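Our parish has been walking to the shrine at Travska every January for as long as I've been alive, and every year I swear the hill has been raised. It has 700 steps. I know this because they're numbered, in paint, by someone with no mercy.
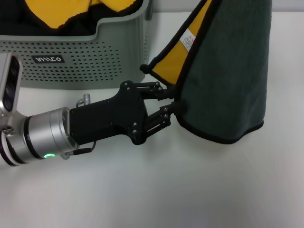
Desmond Tran

You're meant to climb in silence. This lasts until step 8, when Iddrisu Odoi remembers something he meant to tell you in the car park. By the first landing we'd covered his knee, his brother's knee and whether the new hymn books are too heavy to be Christian.

I did try to pray. Mostly I prayed for a bench — there is one, beside the Tsikata chapel, and it was full of teenagers eating chips.
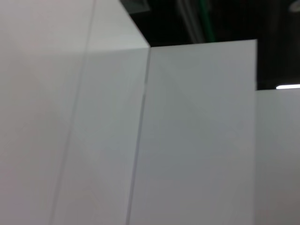
Vol. 7

The blessing at the top takes four minutes. The priest was hoarse, the wind took his stole over his face, and I still got a lump in my throat, which annoyed me. I'd come up in a fairly sour mood and had been hoping to keep it for the drive home.

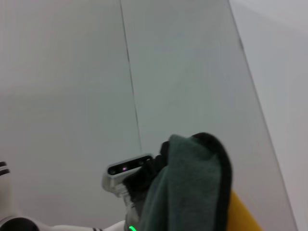
Stavros Popescu wrote in afterwards to say I'd gone up the wrong side. The old pilgrims' path starts behind the bakery, he says, it has no steps at all, and his mum did it in sandals well into her old age.

So next year, the bakery side. I'll be starting with a bun.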